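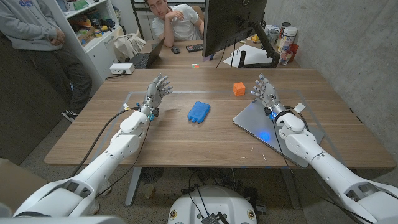 Flarnport, July

Flokix two-arm kit: frequently asked questions

What is in the kit?
Two arms, two five-fingered hands, two wrist modules, the base, the cable set and a licence for the Utar control software. The table is not supplied.

What sort of table do I need?
Any rigid, level top that does not rock when the arms stop suddenly. A plain wooden top on metal legs is fine. Glass and polished metal confuse the depth camera.

Do I have to mark out the work area?
No, but we recommend it. Light grey tape can be left in place during recording. Utar ignores the tape and takes its limits from the set-up file, so the two should be checked against each other whenever the table is moved.

Which objects should I start with?
Small, light ones with a clear colour against the table. A soft blue block and a small orange cube are both suitable. Avoid clear plastic until you have finished hand calibration.

Can a laptop stay on the table?
Yes, closed, if it has been entered as an obstacle. Shiny lids may reflect the status light on the wrist module. This has no effect on tracking from version 118 onwards.

How much can each hand lift?
The rated load is 200 g with the fingers closed around the object. Fingertip grips should be kept well below this.

How should the cables be run?
Each arm has its own cable from the wrist. Leave enough slack for a full turn of the forearm and bring the spare length down under the table, clear of anyone's feet.

Can people be in the room while it runs?
Yes, outside the reach of the arms. The stop button must be within reach of the operator.

How long does calibration take?
Some 277 seconds for both hands. Repeat it after changing a finger or a wrist module.

Can I buy one arm only?
Not at present. Single spare hands are sold under part number 768 and ship from the Pennington depot.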